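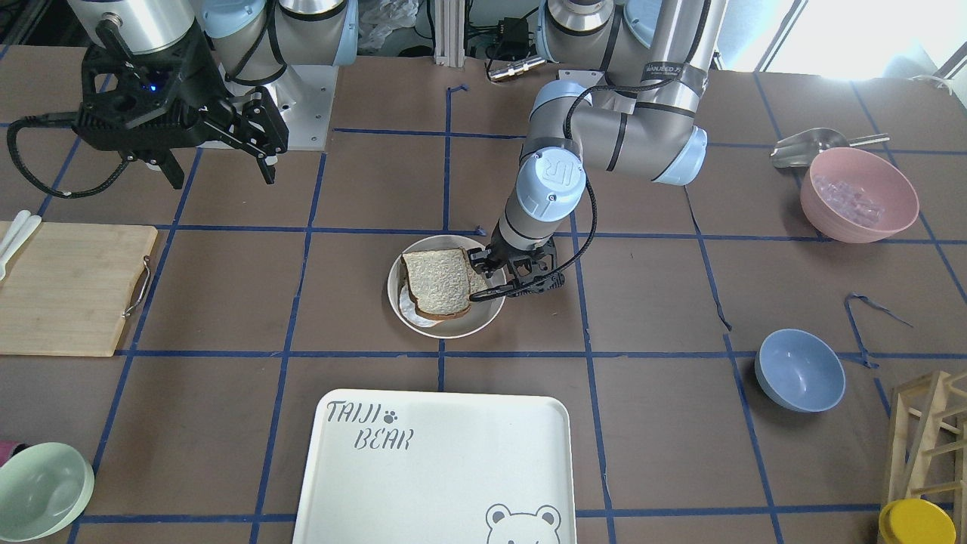 Photo: Nawal El Sherbiny / Nudstead

Filed under: Eating Out > Kitchen Standards > Café Checks

6 comments | 14 shares

Sandwich and Cold Prep Inspection: Dinar Café, November

Scope: front counter, cold prep bench, under-bench fridges, dry store, customer washroom. The hot line was not assessed. It has its own sheet and is due after the exhaust hood is serviced.

Inspected by: Bouchra Ramadan
Arrived 9:20 a.m., before the lunch prep was complete. Manager on duty present throughout.

Ratings used: S (satisfactory), M (minor, fix by next visit), R (repeat item from last visit), N/A.

1. Hand washing

1.1 Dedicated hand sink clear and reachable from the prep bench. S
1.2 Soap and paper towel stocked. S
Comment: Towel dispenser is mounted low and the bottom edge gets splashed. Not rated. Suggest raising it when the wall is next painted.
1.3 Staff wash between cash handling and food handling. M
Comment: One server took payment and went straight to the pastry case with tongs in the same hand. Tongs are an acceptable barrier for the pastry. The handle is then shared with the next person. Assign one person to the till during the rush or keep a second set of tongs at the counter.

2. Cold holding

2.1 Under-bench fridge, left, at or below 4 °C. S
Comment: Probe read 3 °C in a water bottle on the middle shelf.
2.2 Under-bench fridge, right, at or below 4 °C. R
Comment: Probe read 6 °C. Door display read 3 °C. Same disagreement was recorded last visit and the display has not been recalibrated. Egg salad and sliced turkey were moved to the left unit while I was on site. Do not return them until the unit holds temperature overnight on an independent thermometer.
2.3 Door gaskets clean and sealing. M
Comment: Right unit, lower corner, gasket is torn near the hinge. Likely related to 2.2. Order part 924 from the Lekosix catalogue; the Hajji branch has the same fridge and has already fitted one.
2.4 Sandwich well not filled past the line. S
2.5 Temperature log filled in twice daily. M
Comment: Afternoon column is blank on several pages. Where it is filled in, it repeats the morning figure to the decimal. Readings are to be taken, then written.

3. Bread and dry goods

3.1 Bread stored covered, off the floor. S
3.2 Opened loaves dated. M
Comment: Rye and whole grain dated. White was not. The kitchen's position is that white never lasts long enough to need it. Date it anyway.
3.3 Flour and sugar bins lidded, scoops stored outside the product. S
Comment: Corrected from last visit.
3.4 Allergen binder current and kept at the counter. M
Comment: Binder present. The sesame dressing added to the fall menu is missing from the matrix. The printed menu does list sesame, so a customer reading it would be warned, but a server checking the binder would give the wrong answer.

4. Boards, knives and surfaces

4.1 Separate board for raw protein. S
4.2 Boards free of deep scoring. M
Comment: The large white board is past resurfacing. Replace.
4.3 Sanitizer at correct strength. S
Comment: Test strip within range in both pails. Pails labelled.
4.4 Slicer broken down and cleaned. S
Comment: Checked behind the blade guard and under the carriage. No residue.
4.5 Wiping cloths kept in sanitizer between uses. M
Comment: Two cloths left on the bench, one over the tap.

5. Service area and seating

5.1 Tables wiped between parties. S
5.2 Self-serve milk and cream kept cold. M
Comment: Cream jug sits on the counter without ice. Staff say it is changed every 20 minutes, but there is no timer and no record. Use an insulated jug or start a change sheet.
5.3 High chairs clean, straps intact. S
5.4 Aisle to rear exit clear. R
Comment: Stacked milk crates again. Moved during the visit.

6. Washroom

6.1 Hot water at tap. S
6.2 Door closes on its own. S
6.3 Waste bin covered. S
6.4 Cleaning sheet initialled. N/A
Comment: No sheet in use. Not required for this seating category.

Follow-up

Items 2.2 and 5.4 are repeats and need a written reply from the owner. For 2.2, attach the service invoice and an overnight reading. All other M items will be looked at on the next routine visit. Cold sandwiches may stay on the menu provided the left fridge is not overloaded; if it will not hold everything, shorten the list and drop the egg salad first.

B. Ramadan

Comments (6)

gravyboat_lou
We eat there most weeks. The right-hand fridge has been humming since summer.

Prep Cook Dee
Re 2.3, warm the new gasket in hot water before you fit it. Comes out of the box kinked and won't seat in the corners otherwise.

T. in the east end
Was the 6 °C taken with the door closed beforehand? Ours climbs two degrees during prep and settles after.

Bouchra Ramadan
Closed for half an hour, then read. A second reading at 10:15 a.m. was the same.

T. in the east end
Thanks. That's the unit then.

marzipan
Will the hot line sheet be posted here too or on its own page?

Tags: cafés, sandwiches, cold holding, checklists

© Nudstead | Contact the desk | Back to top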